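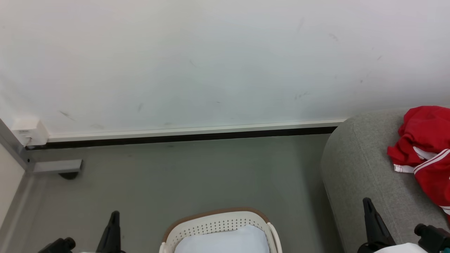 What is relative humidity relative to?

It is relative to the most water vapour the air could hold at its present temperature. Warm the air without adding water and the figure falls. Cool it and the figure rises, until at the dew point water starts to settle on whatever is coldest.

I have been logging humidity in the flat since November with two Wundier sensors, one in the living room and one in the bedroom. They were bought as a pair and disagreed out of the box. I put both in a sealed food tub with a bottle cap of damp table salt, which should settle at 75 per cent. One read high and the other read low, so each now has its own correction in the spreadsheet. The maker gives a tolerance on the leaflet but doesn't say over what range, and I would not trust either sensor near the top of the scale.

The living room log has 278 usable readings. I threw out the stretch when the batteries were failing and the evening I left a pan of stock on with the door open. The middle value is 52 per cent. The bedroom is higher every morning and comes down slowly once the door is opened. Two people asleep in a closed room will do that.

More useful than either figure is the dew point, which the sensor app doesn't show. I work it out from temperature and humidity with the Magnus formula, in one spreadsheet column. It barely moves when the heating comes on, whereas relative humidity drops sharply and gives the impression that the room has dried out. It hasn't. The same water is still in the air and will be there when the boiler goes off.

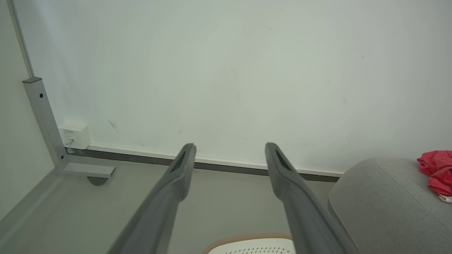 When is the best time to open the windows in winter?

Any time the outdoor dew point is well below the indoor one, which in cold weather means most of the day. A short spell with windows open on opposite sides of the flat changes the air quickly and leaves the walls and furniture warm. A window left on the latch all afternoon cools the plaster next to it.

My own routine is a short airing after breakfast and another at 6 pm, before cooking. Cempaka Wattimena, who lives upstairs and has the same layout, airs hers once a day and runs a Plusbridge dehumidifier overnight. Her dew point in the morning is lower than mine. Her electricity use is higher - we haven't compared meters over the same week, so I can't put a cost on it yet.

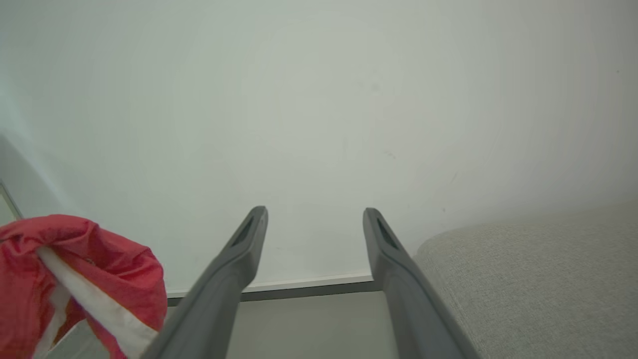 Drying clothes indoors

A load of washing on the airer shows up in the log as a hump that lasts until the next day. I weighed one load wet and dry on the kitchen scales, and the difference was a little under 2 kg, all of which went into the air. An extra spin before unloading made the hump visibly smaller. Moving the airer to the bathroom with the fan on and the door shut removed it from the living room log altogether.

The bathroom fan is the next thing to check. It holds up a sheet of paper, but that says little about flow, and the duct has a long flat run above the ceiling. I'll post the readings once I have cleaned the grille.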